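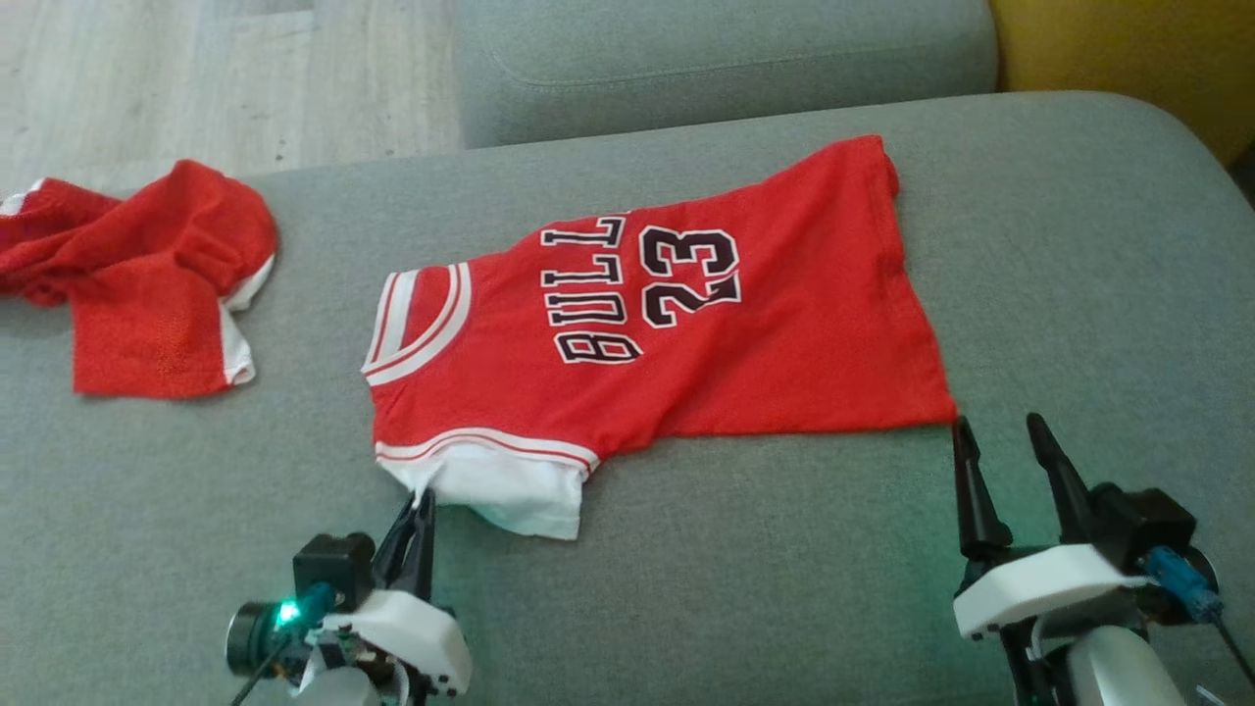 Nour Sleiman
Wednesday, December 21, 2022

I've been meaning to write about walking to my mother's apartment all fall, so get a cup of something, because I'm going to go on a bit.

2/ Back in September I gave up driving over there. It's 2,275 steps from my front door to hers if I take Abella Street, and 2,822 if I go the long way by the Candetti bakery (I go by the bakery, you all know me).

3/ The first week I was grumpy about it. My shoes were wrong, my bag was too heavy, and I'd forgotten how steep the hill behind the Clestach building is. I stopped halfway up and pretended to read a bus sign!

4/ But then you start knowing people. There's a man who waters his tomatoes in his slippers, and a very old beagle who gets up off her step to greet me — slowly, with a lot of sighing — and I would never have met either one from the car.

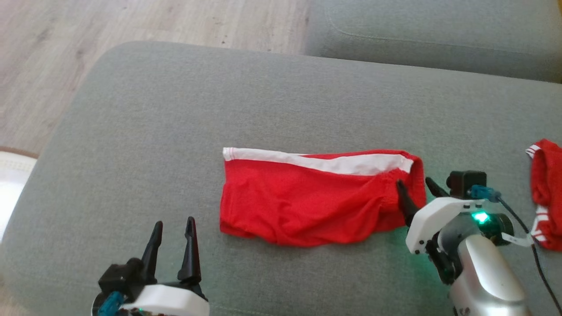
5/ Do you still walk when the weather is bad?

Most days, and if it's icy I take the 197 bus and get off a stop early so I still have a little stretch on foot.

6/ My mother thinks the whole business is silly, by the way. She stands at the window with the kettle already on and tells me my nose is red. Then she wants to hear everything about the beagle, and if I've skipped the bakery she lets me know it.

7/ I tried listening to things on the way for a while, and my nephew put the Flukside podcast on my phone for me. It's very good, but I kept missing people saying good morning, so now I save it for the dishes.

8/ Anyway, I'm heading out again in a few minutes with a loaf to pick up and a scarf to return. If you're along Abella this afternoon, wave!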